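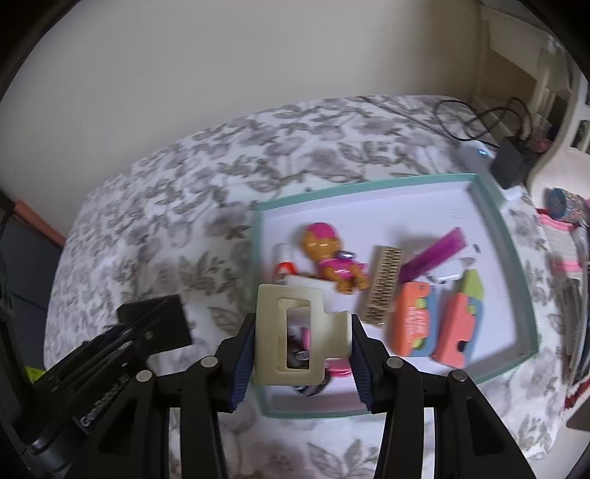

Vemley Rectangular Claw Clip, cream – review

Posted May 15, 2025

Rating: 4 out of 5

The Vemley is a plastic claw clip with a flat rectangular front and a cutout window through the middle. I bought mine in December from a small accessories shop in Starkville, as a replacement for a curved clip of the same brand that lost a tooth. It has been in use most days since then.

Construction

The window is the main difference from the older Vemley clips, which have a solid front. It saves a little weight and lets some hair show through. A solid front spreads pressure more evenly, but I have not found the open version less stable on a half-up style. The flat front lies closer to the head than a curved one and is easier to wear against a car headrest. It does not disappear completely – you will still feel it on a long drive.

Cream is a practical color. Hair oil and dust show less than on white, and the clip is easy to find in a mixed tray. Mine lives in a shallow white one with a teal rim, along with a magenta comb, a cartoon puppy in a pink helmet and whatever else was on the bed when the tray went around. A tortoiseshell clip kept the same way used to take me a while to locate.

Spring and grip

Vemley gives a spring life of 3,000 openings on the card. I have no means of checking that. After five months the tension feels the same as it did in the first week, with no squeak at the hinge. Opening force is moderate. An adult can manage it with thumb and one finger, while a six-year-old in this house needs both hands.

On fine, freshly washed hair it slips by midafternoon unless the hair is twisted first. On medium hair it stays put until evening. On thick hair past the shoulders it will close over the top half only. For a full twist you need the larger size, and the listing should say so more clearly.

Compared with others

I have also used the Van Acker square clip and the Kurnico mini. The Van Acker has a stiffer spring and holds thick hair better, but its corners are sharp enough to catch on a knit scarf. The Kurnico is fine for a child's bangs and too small for anything else. The Vemley sits between the two and is the one I would buy again for everyday use.

Care

Warm water, a drop of dish soap and an old toothbrush around the hinge. Dry it open, so that water does not sit in the spring. Do not leave it on a dashboard in summer; my earlier one warped slightly that way and never closed evenly afterward.

Drawbacks

The edges of the window had a faint molding line when new. It snagged a few hairs in the first days, and two passes with a fine nail file removed it. The shop had the clip in cream and black only. There are no spare springs, so a failed spring means a new clip.

One point off for the molding line and the vague sizing.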